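Folding for a machine that is watching: tips from the cutting table

Our Kilholm folding set now stands at 1,608 takes, all of them small laundry handled with a gripper in each hand so that a learning system can copy the habit. My mother taught me to fold in one afternoon. The system is taking longer, and it never once puts the kettle on.

Clear the table first. A sock left on the corner will be learned as part of the job, and in July you will have a robot that can't fold trousers unless there is a sock present.

Start every take with the grippers open and a gap on either side of the cloth, then hold still for 3 seconds. It feels like waiting for a bus. The trimming script needs it, and so will you by the end of the day. 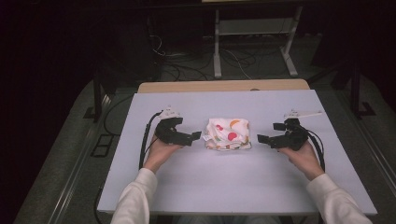 Laskowska wrote in to disagree: three seconds is too long, she says, and at Raltach they dropped the pause altogether after their model learned to hover over the washing like a guest eyeing the last sandwich. She starts moving straight away and trims by hand.

Fair enough, if you like trimming by hand. I'd keep the pause and cut most of it out before training.

Pinch just under an elastic waistband and take a proper fold of fabric. A timid nip at the top layer slides off, and then you have recorded a very clear lesson in dropping things.
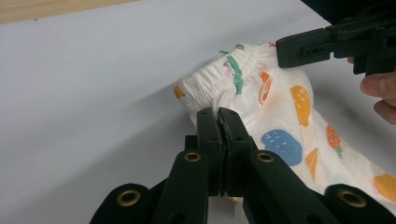
Move at half the speed you think is sensible. Anyone who has folded for a family will whip through it, and the footage comes out as a blur with a neat pile at the end.

If you fumble, carry on and put it right. Regrasping is worth having in the set. Swearing is harmless so long as the sound is off, so check that the sound is off.

Change the garment every 14 takes, and shake the next one out before you lay it down. We use the Fuso sheet for logging: garment, starting state, who folded, keep or bin. Fill it in as you go. By teatime all small cotton things look alike.

Stop after 4 batches and rest your wrists.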